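Ticket 220 – Chair reset, training room, Plaltetthorpe
Opened by: Lok-yiu Wan
Status: open, good progress

Stiltus kept stopping at step 3 with "grip not confirmed" on the padded chairs. Kan, our older unit, never tried them, so this is new ground for all of us!
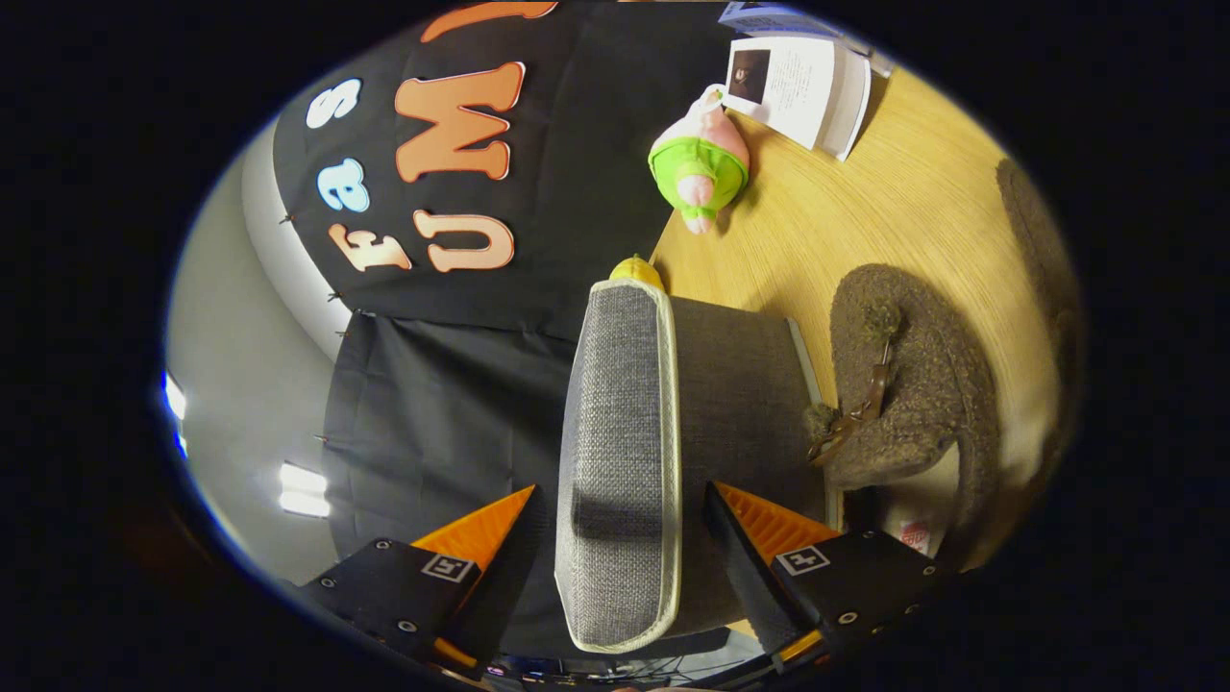 Bhupendra raised the close delay from 12 to 18 and the error hasn't come back today. I'm thrilled – the evening crew used to push every chair in by hand, and now Siu-ming gets that time for stock checks, the part of the job she likes.

Still to do: Kai-wen wants the stop message in plain words on the crew tablet. Please leave the delay alone until she has tested it.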